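Affûter et entretenir ses crayons pour le dessin technique à main levée

Fiche pratique de l'atelier Werdale, rédigée par Mwanaisha Nyaga
Mise à jour : 12 janvier 2026

La régularité d'un trait au graphite dépend de la géométrie de la pointe autant que de la dureté de la mine. Cette fiche décrit la préparation des crayons graphite et couleur à gaine de bois, pour le croquis coté, la hachure et la mise en valeur. Les porte-mines et les mines de 2 mm sont traités dans une fiche séparée.

Matériel

Un taille-crayon manuel à réservoir
Une lame droite ou un cutter à lame neuve
Une planchette garnie de papier abrasif, grain moyen et grain fin
Un chiffon de coton non pelucheux
Une brosse souple
Une chute du papier utilisé pour le dessin final

Choisir la forme de la pointe

Trois formes couvrent la plupart des besoins. Le cône court, obtenu au taille-crayon, convient à l'écriture des cotes et aux tracés courants. Le cône long, dégagé à la lame, donne un trait fin sur une longueur plus importante avant réaffûtage. Le biseau, obtenu à l'abrasif à partir d'un cône long, sert aux lignes tirées à la règle : la face plate s'appuie contre l'arête et l'usure reste parallèle au tracé.

Les mines tendres, à partir du 2B, supportent mal le cône long. Pour ces duretés, limiter la partie dégagée à quelques millimètres. Les mines couleur à liant cireux, comme celles de la gamme Kerkance, s'écrasent avant de casser. On leur réserve le cône court. 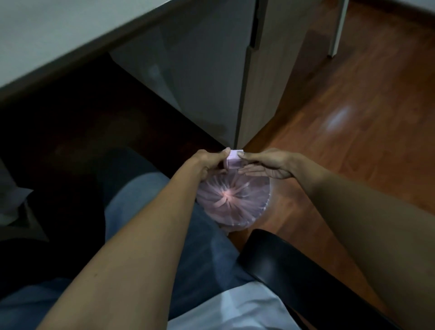
L'angle se contrôle de profil, sur fond clair. Une pointe correcte présente une transition continue entre le bois et la mine, sans marche ni collerette. Une marche visible indique une lame émoussée ou mal plaquée sur son support.

Étape 1. Contrôler le crayon

Examiner l'extrémité non taillée. La mine doit être centrée dans la gaine. Un décentrage sensible produit un cône dont un côté reste couvert de bois, quel que soit l'outil. Un tel crayon se travaille uniquement à la lame.

Faire rouler le crayon sur une surface plane. Un corps voilé tourne de façon irrégulière dans le taille-crayon et la mine subit une flexion à chaque tour. Écarter également les crayons tombés sur un sol dur : la mine est souvent fracturée en plusieurs points à l'intérieur de la gaine et casse à chaque affûtage.

Étape 2. Tailler

Introduire le crayon dans l'axe du logement, sans forcer. La pression axiale reste faible et constante. Sur un modèle à lame fixe, tourner le crayon d'un mouvement continu en maintenant le corps de l'outil. Sur un modèle à manivelle, bloquer le crayon et tourner la manivelle sans à-coups. Dans les deux cas, s'arrêter dès que la résistance diminue. Au-delà, on consomme de la mine sans gain de finesse.

Terminer par deux tours à pression presque nulle, puis retirer le crayon en poursuivant la rotation. Un retrait droit, à l'arrêt, laisse parfois un éclat de bois contre la mine.

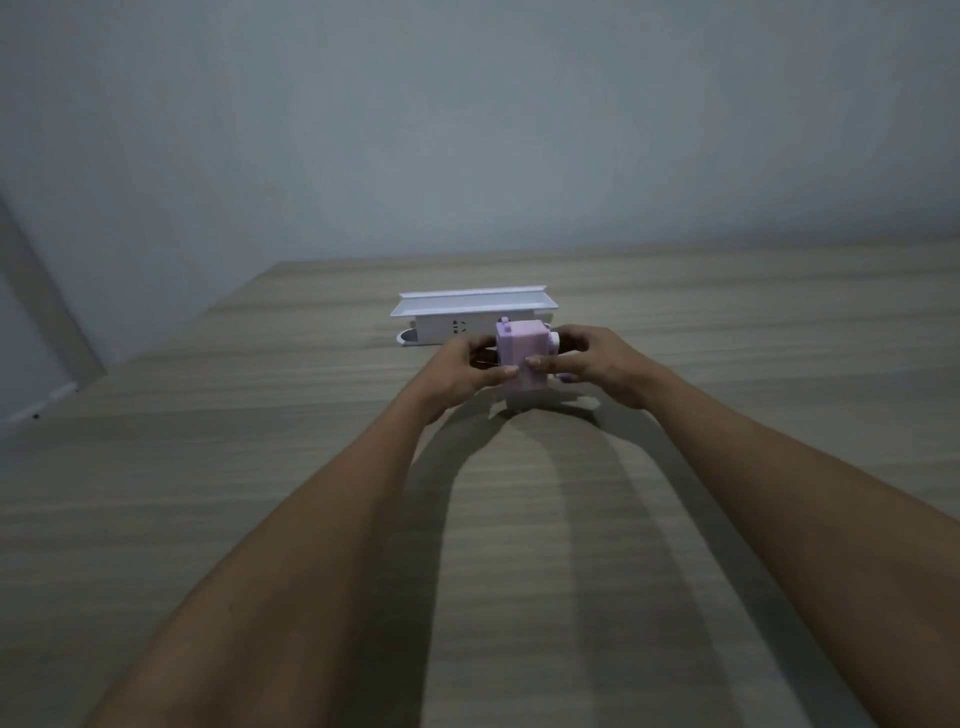
Pour le cône long, reprendre à la lame. Tenir le crayon dans la main faible, pointe dirigée vers l'extérieur, et pousser le dos de la lame avec le pouce de cette même main. La main qui tient le cutter ne fait que fixer l'angle. Retirer le bois par copeaux minces, en tournant le crayon d'un huitième de tour entre deux passes. Ne pas entamer la mine à ce stade.

Étape 3. Finir à l'abrasif

Poser la mine à plat sur le grain moyen et la faire glisser par allers-retours courts, en rotation continue entre le pouce et l'index. Passer au grain fin pour les derniers mouvements. Pour un biseau, supprimer la rotation et travailler deux faces opposées, de même longueur.

Essuyer la pointe avec le chiffon. La poudre résiduelle est la cause la plus fréquente des voiles gris sur papier lisse.

Étape 4. Essayer le trait

Tracer une ligne droite sur la chute de papier, à pression normale. Les premiers centimètres sont généralement plus fins que la suite, l'extrême pointe s'émoussant immédiatement. Casser volontairement cette extrémité par quelques spirales légères avant d'aborder la feuille définitive.

Sur le papier Plinotine, dont le grain est marqué, une pointe trop aiguë accroche et se brise. Jeptoo Mfaume, chargée du cours de hachures, recommande d'y travailler avec un cône court et de réaffûter plus souvent.

Étape 5. Vider et nettoyer le taille-crayon

Vider le réservoir avant qu'il soit plein. Les copeaux comprimés remontent vers la lame et gênent l'évacuation. Brosser ensuite le logement à sec. Ne pas employer d'eau : l'humidité retenue sous la lame provoque des points de corrosion.

Les dépôts cireux laissés par les crayons couleur se retirent en taillant un crayon graphite dur, de 2H à 4H, sur quelques tours. Si la lame est démontable, la remplacer dès que les copeaux sortent en poussière ou en fragments courts. Resserrer la vis sans excès, la lame étant bien à plat sur son support.

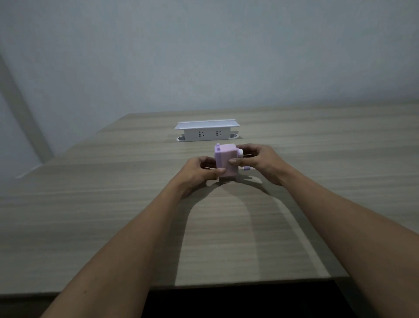
Défauts courants

La mine casse à chaque tour : lame usée, crayon fracturé ou pression axiale trop forte. Essayer d'abord avec un autre crayon, qui permet d'éliminer la deuxième cause.

Le cône est asymétrique : crayon tenu de biais ou mine décentrée. Reprendre à la lame.

Le bois se déchire : fil irrégulier ou lame émoussée. Inverser le sens de coupe n'apporte rien sur un taille-crayon, la lame ne coupant que dans un sens.

Le trait est rayé ou sec : impureté dans la mine. Passer quelques allers-retours sur le grain moyen pour dépasser la zone défectueuse.

Rangement

Conserver les crayons à plat ou pointe en haut, à l'abri des variations d'humidité. Dans une trousse, protéger les cônes longs par un capuchon rigide. Les étuis roulés de type Obura conviennent à condition que le rabat couvre entièrement les pointes. Classer par dureté, le repère imprimé restant du côté opposé à la taille.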